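Anyone else stuck on the Brudstead 3 day split?
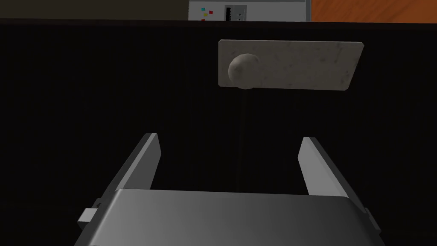
Gray gripper, two fingers angled in

legday_lou
Ok so I've been running this since April and my deadlift has not moved. 326 lbs, every single Sunday, like it's glued there! I eat plenty (I think?), sleep okay, and I'm following Somkiat Thongsuk's spreadsheet to the letter. Do I add a day or just eat more?

marnie_k
How much is plenty? I was sure I was eating enough too, then I logged it for a week and I was roughly 500 calories short. Bumped it up and got to 235 on squat, which I'd been chasing forever.

Declercq
Don't add a day. Three is fine, you're just pulling heavy too often. Drop the top set every other week and do rows.

legday_lou
But the sheet says heavy every week??

Declercq
The sheet is written for beginners. You're past that.

himelel
Gotta disagree, I pulled heavy weekly for two years and kept going up. Lou, is it your grip or your back that quits first? Totally different fix.

legday_lou
Grip, for sure. My right hand opens up before I even get to the knee.

himelel
Then chalk and some holds at the top before you change anything else.

marnie_k
And log your food anyway lol

legday_lou
Fine, fine, logging starts tonight. Ordering chalk too.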